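From the sewing room

Well, September is here and I've finally finished the curtains. If you've been reading this newsletter since winter you'll know the curtains have been a bit of a saga, and I'm sorry to anyone who was hoping I'd moved on to quilts by now. Next month!

I ended up going with the lined linen blend from Hennessy, in the colour they call Flekurport (a greeny grey, lovely in the morning and a little bit swampy after dinner). I'd had my heart set on the Rano, but they were down to the end of the bolt and I needed 322 cm for each drop once I'd added the hems. Measure twice, people. I measured once, drove home, measured again and had to drive all the way back, which is 40 minutes each way if the highway behaves itself. 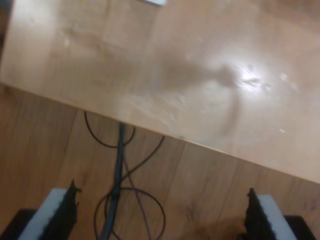 The header tape was the bit I'd been dreading. I used Floltex pencil pleat, and my tip is to knot the cords at one end before you sew anything down, then keep them well clear of the needle. I stitched straight over a cord on the first panel and spent a whole evening unpicking it with a cup of tea going cold next to me. The second panel took under an hour, so clearly I can be taught.

A few of you wrote in asking about lining. Yes, do it, even if the fabric seems heavy enough. Our front room cops the full afternoon sun and the old unlined pair had faded in stripes. I cut my lining 2 cm shorter than the face fabric so it doesn't peek out at the bottom, and I left the hems pinned for a week with the curtains hanging before I sewed them. Linen drops! Mine came down quite a bit on the left and hardly at all on the right, don't ask me why.

I've got a decent pile of offcuts left over, mostly long skinny bits, so if anyone local wants some for bunting or draught snakes, just hit reply and I'll pop them in a bag for you. There's a jar of curtain hooks going too. It feels like 1000 of them and I needed hardly any.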